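About Rilness

Rilness is a teaching studio and repair workshop for plucked and bowed string instruments, based in Fumdale. Mariann Szűcs opened the workshop first; teaching was added when customers began asking who could show them how to play what they had just had mended.

Lessons are given one to one and last 45 minutes. Tuition covers the Ethiopian krar, the lute and the violin. Fasil Yilma teaches krar, including the tuning of the main pentatonic modes, and Liis Rimkutė teaches violin and lute. Pupils may learn by ear or from notation – most do some of each.

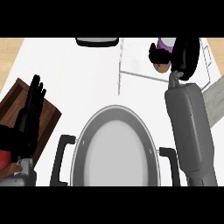

Round pan and wooden board on a white worktop (computer rendering).

The workshop carries out restringing, peg fitting, bridge replacement and crack repair. Each instrument is inspected on arrival and a written estimate is issued before work starts. Our job book currently stands at 2,237 entries. Eyerusalem Gebreyes keeps the hire stock, which consists of 100 instruments available for terms of 3 months.

Our printed tune books appear under the Ambaye name and are edited by Milagros Cárdenas. Orders are packed on Monday. A second teaching room, at Isel, opens in January – enquiries about places there should be made through the Fumdale studio.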